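The White Table: an afternoon with Shaimaa Zaki

I'd been meaning to talk to Shaimaa Zaki about tables ever since I sat down at one of hers and put my coffee on it without a coaster. She didn't flinch. I did, about two seconds later, when I noticed how white it was.

Shaimaa refinishes work tables. Desks and dining tables come through her shop too, but the ones she likes best are the plain kind people stand at all day, and she likes them white. Her shop is called Clernovitz, after the street she grew up on, and it sits behind a tire place in Skestden with a roll-up door that only rolls up most of the way. I ducked under it on a Sunday with a box of donuts and we talked for a lot longer than I'd planned.

Why white?

"Because you can find your stuff!" she said, already laughing at me. "You drop a little screw on a brown table and it's gone. You'll be patting around with your hand like you lost a contact lens. On white, there it is."

She came to this the slow way. Her first bench was a door on two sawhorses, dark green, and she worked on it for years (she still has the sawhorses, and I was introduced to them). Then she bought a stack of tables when a school supply business called Du Plessis closed down, 41 of them, far more than she had room for. Every one was a different shade of beige. She painted the first one white mostly to cover up the beige.

"I put a lamp over it and thought, oh no, now I have to do all of them."

And did she?

"I did all of them. It took me until May. My shoulders were so mad at me."

The glare problem

I told her my one complaint about white tables, that on a sunny day I feel like I'm eating lunch on a snowbank. She nodded like she'd heard it plenty of times.

"That's the light, and it's the finish. People buy the shiniest stuff in the store and then put a big bright lamp right on top of it. Go satin. Move the lamp to the side. If you can't move the lamp, turn it down."

She has strong feelings about lamps. We spent a good twenty minutes with her dragging one around the shop on an extension cord, showing me what it did to the same tabletop from the left, from the right, and from straight overhead. From the side you could see every bump in the paint. From overhead you couldn't see much of anything, including, for a minute there, my donut.

"When I'm checking my work I want it from the side," she said. "When I'm selling it, overhead." Then she asked me whether I was going to print that. I said yes. She shrugged and took another donut.

Keeping it clean

This was what I really wanted to know, and I'll admit it was for selfish reasons – I have two kids and a great many markers. Shaimaa uses warm water and a little dish soap, and she dries the top afterward with an old T-shirt. For marker she tries rubbing alcohol on a cotton ball, in a hidden spot first, and she goes easy.

"Don't scrub. Everybody wants to scrub. You scrub a shiny spot into a satin table and then you've got a shiny spot for life."

What about scratches?

"It's a table. Things get put on it. If it really bothers you, sand it a little and put on another coat. I had a lady bring one back three times and the third time I told her, you know, you could use this."

Her favorite is a long one she calls the Prisitz, for reasons she wouldn't go into. She sold it once for 195 dollars and missed it so much that she bought it back for the same price. Somebody has since offered her a lot more and she said no to that, too. I asked if I could at least put my coffee on it.

"Sure," she said. "That's what it's for."

What she'd do with more room

If she had a bigger shop, Shaimaa says, she'd line one whole wall with tables all the same height so she could slide things from one end to the other without lifting. She has drawn it out on the back of a calendar. She has also measured the space next door, which comes to 1047 square feet and currently holds a lot of tires.

"They say they're moving out. They've been saying that a while."

In the meantime she shuffles tables in and out through the door, stacks the ones waiting for paint on their sides, and keeps one white top up front under the good light.
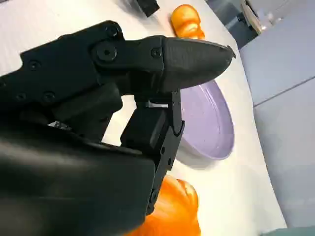 If you want to visit

Clernovitz is open most afternoons, but call first if you're bringing a table, and measure it before you come. The roll-up door still sticks. Duck.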